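4.2 What the operators gave us, and what we think it is worth

The usual claim for remote demonstration is that a person steering the arm will pass along, without having to explain it, whatever makes the task work. We set out believing this and believe less of it now. Our operators drove a simulated arm through kitchen tasks in the Flatcombe set of rooms, using a hand controller and the wrist view. They recorded 1,061 demonstrations, and the policy trained on them was the one called Costache in Section 3. Figure 2 gives four wrist views from the recordings.

The first thing to say is that the wrist view is a poor place to drive from. When the hand rolls, the room rolls with it. In Figure 2a the wall picture and the furniture lean together, and the operator has to work out which way is up before choosing which way to push. A policy copies the pushing. Whether it copies the working out is a separate matter, and we have seen no evidence that it does. 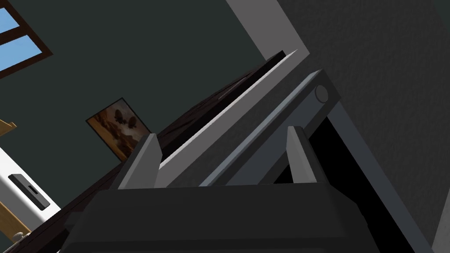 Yen-ting Cheng objected to this paragraph in draft, on the grounds that people learn to drive from odd angles within a session and that the slow early runs could simply be thrown out. We tried that. Dropping the first 23 runs from each operator made the paths smoother and left the success rate where it was.

Smoothness is in any case a weak stand-in for quality. Prevura, our scoring script, rewards short paths, and a short path can end with the fingers nowhere useful. Figure 2b, with the fingers open and a paneled brown door beyond them, would score the same whether the operator was lining up with care or had lost track of the goal.
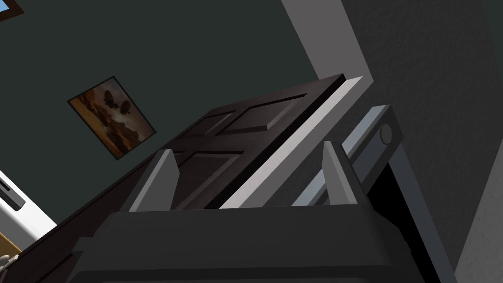 Could a second camera fix this? It would help the operator, but a policy that only gets the wrist view would then be trained on choices made with information it never receives.

We also doubt the value of pauses. Earlier work treats a still hand as a sign of thought, and keeps it. Our operators paused to think, to rest a thumb, and on one Sunday to argue over the controller settings. The log has one label for all of these. In Figure 2c a black panel lies past the open fingers with its knob up and to the right, and no reader of the still could say what the person driving meant to do next.

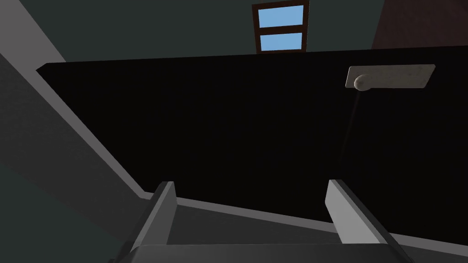 Would showing the task by hand have been better? For simple pulls we think so: in our small trial on the Omville bench, guiding a real arm by hand took 7 tries to reach what remote driving reached in 23.

The trial used 8 people and one drawer, so we do not lean on it – a drawer forgives a great deal. Hand guiding also puts a human body in the workspace, with problems of its own.

Last, there is drift. Some recordings include stretches where the wrist points well away from any work surface, as in Figure 2d, where the view tilts up past a window. We kept such stretches in the training data, and the policy learned to look away too.
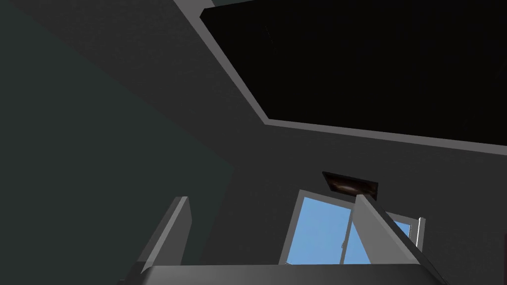 Figure 2. Wrist views (a–d) from simulated demonstrations, gripper open in each.

Baoshan Lu, reading a later draft, asked whether this was a fault of the method or of our unwillingness to edit. It may be the second. We would still like to see a rule for cutting that was written down before the results came in, and we have not found one in the papers we compare against.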